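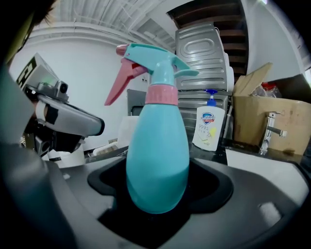 Turquoise spray bottle with pink trigger, in its holder

Local Government & Elections > Ballot design and process
Thread: Recount threshold in the Zandumach council race

kesham_precinct4
Posted January 27, 2019
The certified canvass for the Zandumach at-large seat has Cheng ahead of Dollis by 39 votes. The charter triggers an automatic recount at half a percent "of votes cast." The clerk's memo reads that as votes cast in the contest. The Dollis campaign reads it as ballots cast in the election, undervotes included. Has anyone dealt with the same wording elsewhere? The margin falls between the two denominators, so the reading decides whether the recount is automatic or Dollis has to petition and post a bond.

tabulator_tom
The clerk is right. A blank oval is not a vote. "Votes cast" and "ballots cast" are separate terms in most election codes, and a drafter who wanted ballots would have written ballots.

rollcall
Most codes, yes. The charter is older than the code and does not use the terms consistently. Section 2 says "votes cast" for turnout, and turnout there plainly means people who showed up. You can't give the same phrase two meanings in one document without some reason in the text.

tabulator_tom
Section 2 is about validating a bond measure. Different subject, different purpose. Courts read the phrase where it sits.

rollcall
Sometimes they do. The usual presumption runs the other way - same words, same meaning - and it takes context to overcome it. I'm not saying Dollis wins on this. I'm saying the memo treats it as settled in a single paragraph and cites no authority.

kesham_precinct4
For reference, the undervote in this contest was about 800 ballots. It was last on the back of the sheet, under the judicial retention questions.

m_alvord
That is high for an at-large seat and I would look at it before arguing over the denominator. Back-of-sheet contests always drop off, but if the drop is uneven by precinct you may have a marking problem. Scanners read an oval as blank below a set darkness. A hand recount would pick up checkmarks and circled names. A machine recount with the same settings would mostly give you the same number again.

tabulator_tom
The automatic recount is by machine unless the board votes otherwise. So the whole fight may be over a procedure that does nothing for Dollis.

rollcall
The automatic recount is also free to the candidate. And the board can order a hand count of a sample during it. Under a petition the candidate names the precincts and pays for each one up front.

mkamolrat
I worked the canvass, so corrections to two points above. The undervote is not evenly spread. Kesham precincts 2 and 4 are well above the rest. The board was told this in open session and it is in the draft minutes. Second, the darkness setting was the vendor default and was not changed between logic and accuracy testing and election night. The test deck had no light marks in it, which I objected to at the time.
Mayuree Kamolrat

m_alvord
Thank you. Do the minutes give the undervote by precinct, or only the total?

mkamolrat
By precinct, in the attachment. Ask for the statement of votes and not the summary report. The summary combines undervotes and overvotes in one column.

tabulator_tom
I'll concede the test deck is a problem. It still doesn't change what "votes cast" means.

rollcall
Agreed, separate questions. I would still like the city attorney to put a name on the reading.

kesham_precinct4
Records request for the statement of votes is in. The petition deadline runs from certification, so Dollis will probably file under both theories and let the board sort it out. I'll post the precinct table when I have it. If it comes as a scan I'll retype it.

m_alvord
Post the scan as well, please. Retyped tables pick up errors.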